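3장. 설치 위치 잡기와 첫 세척
Melmont 언더싱크 정수 필터 (Prorville 공급분) 사용 설명서

3-1. 시작 전

급하신 분은 이 장만 보셔도 됩니다. 단, 주의 표시는 꼭 읽을 것.

준비물: 몽키 스패너, 수건 두 장, 양동이, 연필, 줄자. 전동 드릴은 브래킷 고정할 때만 필요.

주의: 온수 배관에 연결 금지. 냉수 전용. 온수에 물리면 하우징이 변형되고 보증도 안 됩니다.

주의: 작업 전 앵글밸브 잠금. 잠근 뒤 수전을 열어 남은 물을 빼 주세요. 이거 빼먹고 문의 주시는 분이 제일 많습니다.

3-2. 위치 정하기

1. 하부장 안쪽 벽에 브래킷 자리를 표시. 바닥에서 필터 하단까지 여유를 꼭 남길 것. 필터 교체할 때 아래로 빼야 합니다.
2. 앵글밸브에서 브래킷까지 호스 길이 확인. 기본 호스는 600 mm. 모자라면 800 mm 연장 호스를 따로 주문. 두 개 이어 붙이지 마세요. 이음매에서 샙니다.
3. 호스가 꺾이는 자리는 피할 것. 완만하게 돌려 주세요.
4. 벽면이 벽돌이거나 면이 고르지 않은 집은 벽에 직접 달지 말고 장 옆판에 고정. 벽돌 줄눈에 박은 나사는 오래 못 버팁니다.
5. 바닥이 나무면 작업 내내 수건을 깔아 둘 것. 연결부를 풀 때 한 컵 정도는 늘 흐릅니다.
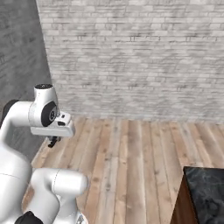
그림 3-1. 흰 벽돌 벽과 나무 바닥, 오른쪽 아래는 검은 대리석 상판

참고: 석재 상판에 전용 수전 구멍을 새로 뚫는 작업은 이 설명서 범위 밖입니다. 석재 업체에 맡기세요. 기존 구멍이 있으면 그대로 쓰면 되고, 마개는 버리지 말고 보관. 이사 갈 때 다시 필요합니다.

3-3. 브래킷과 하우징

6. 연필 표시에 맞춰 브래킷을 대고 나사 2개로 고정. 나사는 동봉된 것만 사용. 긴 나사를 쓰면 옆판 반대쪽으로 튀어나옵니다.
7. 하우징 뚜껑의 화살표 방향 확인. IN이 급수쪽, OUT이 수전쪽. 거꾸로 달면 물은 나오는데 정수가 제대로 안 됨.
8. O링에 동봉된 윤활제를 얇게 바름. 식용유, 바셀린 금지. 고무가 불어납니다.
9. 필터를 넣고 하우징을 손으로 돌려 잠금. 렌치는 풀 때만 쓰세요. 렌치로 꽉 조이면 다음번에 안풀립니다.

주의: 필터 비닐 포장은 완전히 제거. 바닥쪽 스티커도. 스티커가 남아 있으면 수압이 뚝 떨어집니다.

3-4. 호스 연결

10. 호스 끝을 직각으로 자름. 가위 말고 동봉된 커터로.
11. 피팅에 끝까지 밀어 넣음. 딸깍 소리는 안 나는 제품입니다. 표시선이 안 보일 때까지 밀면 됩니다.
12. 살짝 당겨서 빠지지 않는지 확인. 빠지면 다시.
13. 클립 끼우기. 파란색이 급수, 흰색이 출수.

참고: Nallham 구형 앵글밸브를 쓰는 집은 나사산이 다릅니다. 상자에 든 어댑터(은색 작은 것)를 먼저 끼우고 테프론 테이프를 감으세요. Olszewski 밸브는 어댑터 없이 바로 맞음.

3-5. 첫 세척

14. 앵글밸브를 반만 열기. 한 번에 다 열지 말 것.
15. 수전을 열고 공기가 빠질 때까지 기다림. 푸푸 소리가 나도 정상.
16. 처음엔 검은 물이 나옵니다. 활성탄 가루. 맑아진 뒤에도 21분 더 흘려보내세요. 이 물은 마시지 마시고 화분에도 주지 마세요.
17. 수전을 잠그고 연결부마다 마른 휴지를 대 봄. 젖으면 밸브부터 잠그고 11번으로.
18. 이상 없으면 앵글밸브를 끝까지 개방.

주의: 세척하는 동안 상판 위 전기제품은 코드를 뽑고 싱크볼에서 떨어뜨려 둘 것. 토스터, 전기포트, 밥솥 전부. 첫 통수 때 물이 사방으로 튀는 경우가 있습니다.
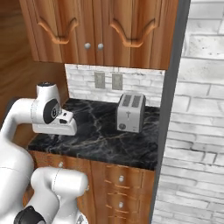

상판에 튄 물은 바로 닦아 주세요. 활성탄 가루가 섞인 물은 밝은색 줄눈에 얼룩이 남습니다. 나무 문짝도 마찬가지, 특히 문 아래쪽 모서리. 물이 스며들면 칠이 들뜸니다.

3-6. 그래도 안 될 때

물이 안 나옴: 앵글밸브, 필터 스티커, 호스 꺾임 순으로 확인.
물이 졸졸 나옴: 밸브가 반만 열려 있는지 볼 것. 18번.
하우징에서 물이 맺힘: 휴지로 닦고 한 시간 뒤 다시 확인. 여름철 결로일 수 있음. 계속 맺히면 O링 재장착.
물맛이 이상함: 세척을 한번 더. 그래도 같으면 필터 뒷면 번호를 적어서 문의.

설치 문의는 Prorville 고객지원, 담당 Kwok-wai Kuo. 부품 주문은 Igor Śliwiński 앞으로. 전화보다 메일이 빠릅니다. 하부장 안쪽 사진을 같이 보내 주시면 답이 더 빨라요.

필터 교체는 4장 참고.

개정: 2022년 11월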